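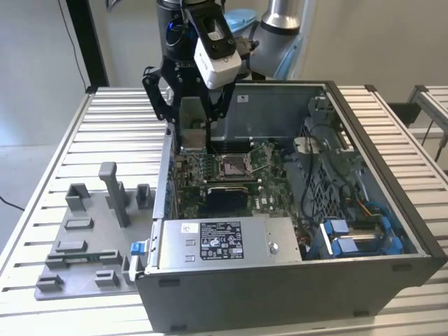 Liste : materiel-reforme
Objet : Re: Sortie d'inventaire des postes fixes, questions des établissements
Expéditeur : Service des moyens informatiques, Communauté de communes de Plivivmont

Mesdames, Messieurs,

Le service a pris connaissance du message du secrétariat des médiathèques, reproduit à la suite de celui-ci, ainsi que des demandes voisines parvenues de plusieurs écoles et mairies annexes. Les réponses sont adressées à l'ensemble des abonnés de la liste, les mêmes points ayant été soulevés à maintes reprises depuis le mois de juillet.

Il est rappelé que la campagne porte sur 453 postes fixes, répartis entre les bâtiments administratifs, les établissements scolaires et le réseau de lecture publique. Les ordinateurs portables, les imprimantes et les écrans relèvent d'une procédure distincte, qui fera l'objet d'une note ultérieure. Nous prions les correspondants de ne pas joindre ces matériels aux enlèvements annoncés.

Statut des matériels

Un poste remplacé demeure la propriété de la communauté de communes tant que la décision de réforme n'a pas été signée et que la fiche correspondante n'a pas été close dans Sirnari. Jusqu'à cette clôture, il ne peut être ni cédé, ni prêté, ni démonté pour pièces, y compris lorsqu'il est manifestement hors d'usage. Les demandes de don formulées par des associations doivent être transmises au service, sans engagement de la part de l'établissement.

La fiche Sirnari comprend quatre rubriques obligatoires : le numéro d'inventaire, le lieu de dépôt, l'état constaté et la présence ou l'absence d'un support de stockage. Les fiches incomplètes sont renvoyées à l'établissement. Plusieurs d'entre elles ont été retournées au motif que le numéro relevé était celui du constructeur. Le numéro attendu figure sur l'étiquette Trakard, collée d'ordinaire sur la face avant ou sur le dessus du boîtier. Si l'étiquette est illisible ou manquante, il convient d'inscrire la mention « sans étiquette » et de relever le numéro de série en observation. Aucune étiquette neuve ne sera délivrée pour un matériel destiné à la réforme.

Supports de stockage

La question la plus fréquente concerne le sort des disques. Leur retrait est assuré par les techniciens du service, dans les locaux du service. Les établissements n'ont pas à ouvrir les boîtiers. Quelques-uns l'ont fait de bonne foi, pour gagner du temps, et le service se trouve aujourd'hui en présence de disques non rattachés à un poste, dont l'effacement ne peut être attesté dans les formes prévues.

Les disques en état de fonctionnement sont effacés au moyen de l'outil retenu par la collectivité, et le certificat est versé à la fiche. Ceux dont l'effacement échoue sont détruits physiquement. Le procès-verbal de destruction est conservé par le service, qui en remet copie à l'établissement sur demande écrite.

Les agents qui auraient enregistré des documents sur le disque local sont invités à les déplacer vers leur espace réseau avant la remise du poste. Passé l'enlèvement, aucune récupération ne sera effectuée. Cette règle vaut également pour les postes de direction et pour les régies — l'expérience des campagnes antérieures ayant montré que les exceptions consenties retardaient l'ensemble des opérations.

Tri et réemploi

À l'arrivée, chaque unité centrale est orientée vers l'une des 2 filières suivantes : réemploi interne ou recyclage. Le réemploi interne est réservé aux postes capables de recevoir le système actuellement déployé, et dont le boîtier est complet. Les autres servent d'abord de réserve de pièces. Sont conservés en priorité les modules de mémoire, les alimentations de puissance courante et les cartes d'extension encore compatibles avec le parc.

Les processeurs sont retirés des cartes mères lorsqu'ils présentent une utilité pour les dépannages. Le capot de maintien et le levier du support doivent alors rester en place, les contacts étant fragiles et une carte au support endommagé ne pouvant plus être réutilisée. Les pièces prélevées sont rangées en sachet antistatique, avec report du numéro d'inventaire du poste d'origine.

Il a été demandé si un établissement pouvait réserver un poste reconditionné. Les attributions sont faites selon l'ordre des demandes enregistrées dans Sirnari, sous réserve des besoins scolaires, qui demeurent prioritaires jusqu'à la fin des opérations de rentrée.

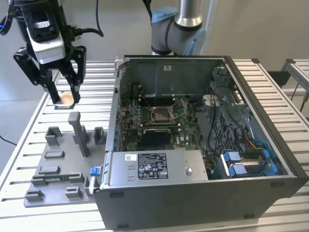
Enlèvements

Le transport est confié à la société Masson, titulaire du marché. Le transporteur ne prend en charge que les matériels inscrits sur le bordereau, et ses agents ont pour consigne de refuser tout ajout. Le bordereau est édité par le service à partir des fiches validées ; il est adressé au correspondant de l'établissement avant le passage, puis signé par les deux parties au moment du chargement.

Les unités centrales doivent être regroupées au rez-de-chaussée, dans un local fermant à clé et accessible au diable. Les câbles d'alimentation sont réunis dans un carton séparé. Claviers et souris peuvent être joints s'ils sont propres et en état de marche, à défaut de quoi ils sont déposés dans le bac de collecte des petits appareils de l'établissement.

Certaines écoles ont signalé ne pas disposer d'un local de ce type. Pour ces sites, le dépôt en mairie annexe reste possible, après accord de celle-ci. Le service ne peut pas assurer lui-même la navette entre l'école et la mairie.

Les charges sont limitées à 1000 kilogrammes par passage pour les véhicules affectés aux communes de montagne. Les établissements concernés seront informés si leur lot doit être scindé.

Imputation comptable

La sortie d'actif est traitée par la direction des finances au vu de l'état récapitulatif transmis par le service. Les régisseurs et gestionnaires n'ont aucune écriture à passer. Les matériels acquis sur les crédits propres d'une école ou d'une association de parents n'entrent pas dans le périmètre de la campagne ; ils peuvent toutefois y être rattachés par convention de remise à titre gratuit, dont le modèle est disponible auprès du service.

En ce qui concerne les médiathèques, les postes de consultation publique financés avec le concours d'un partenaire extérieur doivent être signalés comme tels. Une durée minimale d'affectation a pu être stipulée dans la convention de financement, et la réforme avant terme exposerait la collectivité à une demande de remboursement.
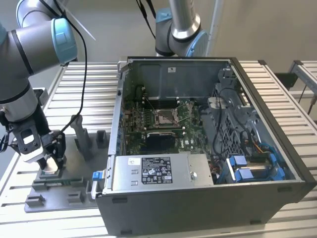

Unité centrale de bureau, panneau latéral déposé, bloc d'alimentation au premier plan.

Pour toute précision, les correspondants voudront bien répondre sur la présente liste, en conservant l'objet du message. Les demandes comportant des données nominatives doivent en revanche être envoyées à l'adresse fonctionnelle du service.

Nous vous prions d'agréer, Mesdames, Messieurs, l'expression de nos salutations distinguées.

Service des moyens informatiques
Communauté de communes de Plivivmont

Le 29 août 2020, le secrétariat du réseau des médiathèques a écrit :

> Mesdames, Messieurs,
>
> Dans le cadre du renouvellement des postes de consultation, nous souhaiterions obtenir des précisions sur les points suivants.
>
> Nos agents peuvent-ils retirer eux-mêmes les disques avant l'enlèvement ? Deux sites s'interrogent à ce sujet, les postes ayant été utilisés par le public et contenant peut-être des fichiers personnels laissés par les usagers.
>
> Plusieurs étiquettes Trakard se sont décollées lors du déménagement de la section jeunesse. Faut-il en demander de nouvelles avant de remplir les fiches dans Sirnari ?
>
> Par ailleurs, l'annexe ne dispose d'aucun local fermé au rez-de-chaussée. Les agents de la société Masson peuvent-ils monter à l'étage, ou devons-nous prévoir nous-mêmes la descente des matériels ?
>
> Enfin, une partie des postes a été acquise avec une participation extérieure. Nous ne savons pas s'il convient de les inscrire dans la même liste que les autres.
>
> Avec nos remerciements anticipés,
>
> Secrétariat du réseau des médiathèques de Plivivmont

_______________________________________________
Liste de diffusion materiel-reforme
Pour vous désabonner ou modifier vos options, adressez-vous au gestionnaire de la liste.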